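Started teaching a robot arm to put things on a plate in June. Sharing what I've learned, most of which is about me.

The idea is simple. You show the robot the job enough times, a program studies what you did, and then the robot does it on its own. The showing is done by a person. The person is me.

There are two ways to show it. One is to take hold of the arm and walk it through the motion, like teaching a very heavy toddler to wave. The other is to drive it by remote control from a chair. I assumed the chair would be the easy one.

The chair is not the easy one. Your hand moves, the arm moves a beat later, and your brain files a complaint. First afternoon I spent four minutes lowering a gripper onto a ball and then closed it on the air next to the ball. With great confidence.

Brigitta Pichler, who trained me, watched this and said "good, keep that one out." She has a folder called KEEP OUT. It's larger than the other folder.

We need 600 good demonstrations for the first task. As of this morning I have 487. I was told the last stretch goes quickly. I was told this by someone who has moved to a different project.

A thing I didn't expect: the robot copies your habits. All of them. I pause before I grab something, a tiny hover, like I'm checking whether it bites. I had no idea I did this. Now there's a machine at Flarnau that does it too.

Kvido does a little wiggle before letting go. You can tell whose demos a test version learned from by whether it hovers or wiggles. The current one hovers AND wiggles. It looks like it's trying to remember if it locked the car.

Also, you can't be clever. If I get bored and pick the ball up from the left, then the right, then from some heroic angle over the top, the program averages my moods and goes straight down the middle into the table. Be dull. Be dull the same way every time.

But not TOO dull, because if the ball always starts in the same spot, the robot learns the spot and ignores the ball. Take the ball away and it'll go pick up nothing, beautifully, and deliver it.

So we have the grid. Blue tape on brown paper. Before every run I get a square from a list, put the object in that square, and go again. I put most of the tape down myself and I'd like it known that from a standing position, with my glasses off, it's perfectly straight.

Marcela asked if the squares had to be the same size. I said they were. She looked at them for a while and said "okay."

Walking the arm by hand does feel more natural, I'll give it that. You get the motion right on the second or third try. You also get your own elbow in the camera view, and then the robot learns that plates happen when an elbow shows up. Sayaka Iwasaki lost 48 demos to a cardigan sleeve. We don't bring it up around her. (Hi Sayaka.)

With remote control there's no elbow. There's only the delay, and the fact that you can't feel anything. You find out how hard you're squeezing by looking. I'm now much more respectful of anyone who's ever won a prize from a claw machine.

People ask whether it's strange training something to do a job. The job is moving a ball to a plate. I've checked, and it isn't one I was hoping to keep.

What does get to me a little is the first time it runs alone. You take your hands off everything and it goes. It hovers where you hover. Slow, slightly worried, very polite about it. Radoslava calls it watching your kid do an impression of you at dinner.

Ours got the ball onto the plate on the first try and then rolled it off the other side, which I'm fairly sure it got from attempt 30-something. I should've thrown that one out. I was hungry.

Two-arm tasks start after this. One arm holds, the other places, and I drive both, one per hand. I tried it for an hour yesterday. If you've ever patted your head and rubbed your stomach while someone from Grikow took notes, you're ready.

Anyway, 113 to go. Back to the chair. Tape reviews are closed.

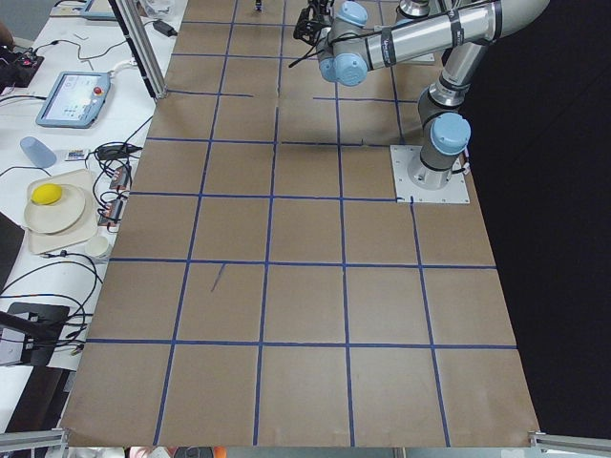
The office. Most of that tape is mine.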